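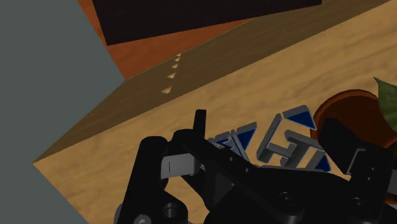
Table, rendered view

Isstead Shore Forum > Marine life > Invertebrates

Do limpets really go back to the same spot every time?

mudlark_ish
2025-08-01
Went on the guided rock walk at Karkstead and the leader told us every limpet returns to its own exact scar on the rock after feeding, to the millimetre, every tide, without fail. Everyone nodded. I've heard this one since school and I'd like to know who checked. Has anyone here marked any and gone back?

fourth_groyne
It's well known. The shell edge grows to match the rock so they have to sit in the same place or they dry out. On soft rock they grind a ring into it. You can see the rings when the limpet has gone.

mudlark_ish
I know it's well known, that's my complaint. A ring in the rock tells me a limpet sat there a long time. It doesn't tell me it was the same limpet, or that it went anywhere in between.

Brackish
We did mark some. Small dabs of nail varnish on the shell and a matching dab on the rock beside it, 45 animals on the flat ledges below Skekeck, checked at low water through January. Most were on their marks whenever we looked. A few weren't, and a few we never found again. So "usually" is fair and "without fail" isn't.

tidepool_tess
Can I ask why January? They hardly move when it's cold. You could put a dab on a parked car and it would pass your test.

Brackish
Because that's when we had the time. Fair point though. We never watched them feed, so I can't swear any of them left home at all.

fourth_groyne
People have watched them at night with red torches, they definitely go off and come back. They follow their own slime trail. This isn't some pub story.

tidepool_tess
Nobody said they don't move. I've seen them out at night myself. The trail part is where I get doubtful. If it's only the trail, then scrubbing the rock should leave them lost, and I've read that some still get home after that. I've also read that they don't. Depends which book you pick up.

saltpan
Different species, different rock, different answers. The ones high up the shore have more to lose by drying out, so I'd expect them to be fussier. Down in the wet bits I've found them sitting badly, with a gap under the shell you could get a fingernail in.

mudlark_ish
That makes more sense to me than the version we got on the walk. The leaflet was worse, mind you. It said a limpet lives 200 years.

saltpan
It said what??

mudlark_ish
200. In bold. I think somebody added a nought. I've seen 20 given as a good age for a common limpet.

fourth_groyne
OK I'm not defending that one.

Amegashie
Moderator here. Please don't start prising them off to test this. A limpet knocked off its place often can't clamp down properly again, and we had a long and bad-tempered thread last year (217 replies) about exactly that. Varnish on the shell is as far as I'd go, and only a speck.

Brackish
Agreed. I wouldn't do the varnish again either, it came off some of them and then we were guessing. That's another hole in our numbers, before Tess says it.

tidepool_tess
I was typing it.

saltpan
If anyone wants to try properly, do it in warmer weather, go at night as well as by day, and photograph the same patch of rock from the same place. Shell wear is different on each one if you look closely. You'd want more than one shore too. I'd believe 400 sightings from three beaches over any amount of leaflets.

mudlark_ish
I can do the Isstead side at the next decent spring tides. Does anyone have a red torch I could borrow, or does a bit of red sweet wrapper over an ordinary one do the job?

fourth_groyne
Wrapper's fine, two layers. And when they all turn up back on their scars I'll expect a post saying so.

mudlark_ish
You'll get one. You'll get one if they don't, too.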